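4.2 Running the bin-picking trials

Follow this section after the arm has been homed and the Pukell controller shows no faults. One full run is 372 grasp attempts. Results are only comparable with the published Clikum baseline if the bin is set up the same way for each run.

1. Clamp the bin to the tabletop. Check that it lines up with the blue tape on the table.

2. Put the red and green bars in the bin by hand. Let them fall where they will. Bars may lean on each other or lie against a wall.

CAUTION: Keep hands out of the bin once the arm is enabled.

3. Jog the arm over the bin and lower the tool. Watch the cable loop beside the joint cover as it goes down. If the loop touches a bar, raise the tool and tie the cables closer to the arm.
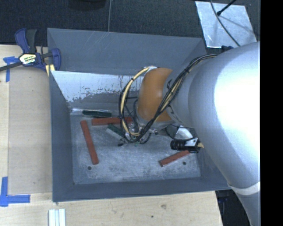

4. Start the trial script. Enter the bar layout number when asked. The script saves a depth image before each attempt and writes the result to the log.

5. After every 24 attempts, pause the script and mix the bars again.

Note: Scuffs on the metal floor can show up as false edges in the depth image. Raise the edge threshold to 50 if the planner keeps choosing bare floor. Write the new value in the log header.

6. When the run ends, copy the log to the Puma folder and send the run number to Marleny Cuervo.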